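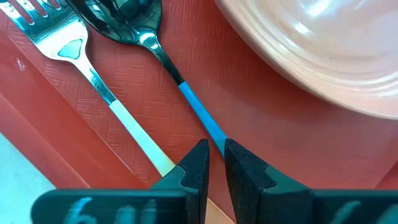 Stop Tuning the Policy and Fix Your Logs

24 August 2021

Quick one, written between two builds, so forgive the state of it.

I keep having the same argument. Somebody's grasp success drops, they come in Monday and the first thing they want is a bigger network. More data, longer training, new loss. And I say, can you show me what the planner thought the gripper pose was when it closed? Blank look. They can't. Nobody stored it. They stored the video, they stored the joint angles, and they stored them on two different clocks.

My opinion, and it's a strong one: most of what gets called a perception problem in small manipulation teams is a tooling problem. Timestamps. Frames. Config files that three people edit by hand.

Take cutlery. Everybody's favorite nuisance. A fork head is a mirror with slots in it. You get white where the metal curves, near black at the neck, and whatever colors happen to be in the room. The handle's fine, a plain mint or blue handle is about as friendly as a target gets. So the segmenter finds the handle and gives up on the head, or cuts the thing in two and reports a pair of objects. OK. That's real, that's perception, I grant it. But how long did it take us at Pamemcombe to find out that was happening? Eight days. Eight days of staring at success rates, and then Tsegereda Wubshet wrote a script one afternoon that drew the mask on the wrist image at the moment of the grasp decision and we all saw it in a minute. Handle, yes. Tines, gone. The planner was centering on half a fork.

The fix was small. Merge masks that share an axis, widen the search a bit past the end of the handle. No retraining. I'm not saying it's elegant.

Then there's the calibration stuff. Wrist camera, lovely, close view, sees the fingers and the object together. Also gets bumped. Also gets remounted by someone in a hurry (me) and the hand-eye transform in the repo is now fiction. Benedikt Kleinschmidt at Cisstead told me they check theirs at every startup, fingertips against a stored template, and refuse to run if it's off. Refuse! I thought that was over the top. We run the same check now. The fingertips are in view anyway, might as well use them.

Where people push back on me. Britta Fröhlich read a draft of this and her point was that a good enough learned policy shouldn't care. Shiny metal, shifted camera, late frames, just put it all in the training set. And sure, up to a point. We did train one on 100 demonstrations and it handled a moved camera better than our old pipeline did. Credit where due. But when it failed it failed in silence, and we had the same question as before, what did it see, what did it think, when. A policy that swallows a timing bug is still running on a timing bug. You've just hidden it somewhere you can't grep.

She's not convinced, for the record. We had lunch over it twice.

What I'd want from anybody selling a control stack, Kuhlmann, Gremeck, whoever, and I mean before the demo with the nice renders:

One clock. I don't care which, pick one and stamp everything at the sensor, not when the message finally lands in the logger. Our images were 8 frames behind the arm for most of May and the visual servoing "kind of worked". It kind of worked becuase Aminu Afolabi had turned the gains down until it did. Perfectly sensible thing to do if you don't know about the lag. Terrible thing to leave in the codebase for the next guy.

A replay that really replays. Same images, same state, same planner version, same answer out. If I can't rerun yesterday's miss on my laptop then I don't have a bug report, I have a story.

Named frames. Not T1, T2, T_new. We had 11 transforms in one file and two of them were inverses of what the comment said.

Thresholds in one place. With a note on who changed it last. Boring, yes.

None of this gets you a paper. Benedikt Hinrichs, who does our budgets, asked me flat out what a replay tool is worth and I didn't have a figure for him, I just said come and watch us debug without it. He did. Sat through a whole morning of two engineers scrubbing video by hand, trying to line it up with a csv. We got teh time approved.

There is a version of this where I'm wrong, where the models get so good that all the plumbing stops mattering and I look like the man insisting on a choke lever. Maybe. I'd still want the logs. Build's done, have to go, comments are open and I'll read them tonight.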